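Flirnulska stage adaptation of Stoler to open in May

A stage version of the novel Stoler will open at the Dogar Theatre in May, the company behind it has confirmed. The production will run for 30 performances and will be the first time the book has been put on stage in English.

The company, Flirnulska, has held the rights for several years. It had planned a smaller reading of the text in its own rehearsal rooms but decided on a full production after the Dogar offered its main house for the spring slot. The theatre had been left with a gap when a touring musical changed its dates.

Stoler is set in a harbour town over one winter. A clerk in the customs office begins to receive letters meant for the man who held the post before him, and answers them. The letters make up more than half of the book, and until now this has put off most people who wanted to adapt it. An earlier radio version dropped the letters altogether and told the story through the clerk's landlady, who appears in only one chapter of the original.

The new version keeps them. In the script, each letter is spoken by the person who wrote it, and the writers stay on stage after they have finished. By the end of the first act most of the cast is standing in the customs office with the clerk, who can't see any of them. The company said this had been the starting point for the whole adaptation and that the rest of the script was built around it.

The play is in two acts and runs for a little under three hours with the interval. Flirnulska said it had cut one long section of the novel, the journey inland, after an early draft came out at nearly five hours. Parts of that section survive as a speech in the second act. The epilogue has been kept in full. 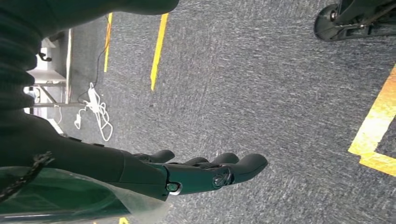
Readers of the book may notice other changes. The clerk's sister, who is only mentioned in the novel, has become a speaking part, and the two customs inspectors have been made into one. The ending has not been altered. The company said it had been asked more than once whether it would make clear who wrote the final letter, and that it had no plans to do so.

The novel was written first in the author's second language and translated back into the first by the author some years later. The two texts differ in a number of places, mainly in the dialogue, and English readers have only ever had a translation of the earlier one. The script draws on both. Where they disagree, the adapter has usually taken the later text, which is shorter and drier. Some of the songs in the tavern chapter exist only in the earlier version and have been brought in from there, with new tunes.

A new edition of the novel will be published by Flindar to go with the production. It will have a revised translation, a map of the town and a short note on the differences between the two texts. The book has been out of print in English for a long time and second-hand copies have become expensive. Flindar said the paperback would be in shops a fortnight before opening night, with a smaller run of hardbacks sold through its website and at the theatre. The playscript will be published separately and will be on sale in the foyer from the first preview.

Flindar also plans to bring out the author's short stories, most of which have never been translated. No date has been given for these. The publisher said the first volume would depend partly on how the novel sells, and that work on the translation had already begun.

The Dogar has 1,094 seats when all its levels are open, but the upper circle will be closed for this production. The theatre said the view from there would have been poor, as much of the action takes place beneath a low ceiling built out over the front of the stage. The box office will release a small number of restricted-view seats in the circle at a reduced price once the set is in place and the sightlines have been checked.

Before the main run there will be two previews, both with cheaper tickets. The theatre is also setting aside 200 free seats across the run for people studying literature, drama or translation at local colleges. These must be booked through the college and can't be exchanged for other dates. Any that are not taken up a week before the performance will go on general sale.

There will be a captioned performance and an audio-described performance, both in the second half of the run. A touch tour of the set will be held before the audio-described performance, and places on it are free but must be reserved. Dates for both are in the theatre's spring brochure, which can be picked up at the box office or sent by post on request.

Matinees begin at 2pm and evening performances at 7.15pm. The evening start is a quarter of an hour earlier than usual for the Dogar because of the length of the play. Latecomers will be let in at one point only in the first act, after the second letter, and will be asked to stand at the back until the interval.

A talk on the novel and its translation will be held in the theatre's studio after one of the early matinees. The adapter and the translator of the new edition will both take part. Entry is included with a ticket for any performance of the play, though seats in the studio are limited and will be given out on a first come, first served basis.

Flirnulska said it hoped to tour the production in the autumn to smaller theatres, with a reduced set and some of the parts doubled. It is in talks with several venues but has not yet signed with any of them. The company's last adaptation, a one-act piece taken from a group of folk tales, toured for two seasons and was later recorded for radio.

Tickets for Stoler are on sale now to members of the Dogar's supporters' scheme and will go on general sale next month. They can be bought in person at the box office, by telephone or through the theatre's website. Group rates apply to parties of ten or more on all dates except the opening night and the final performance.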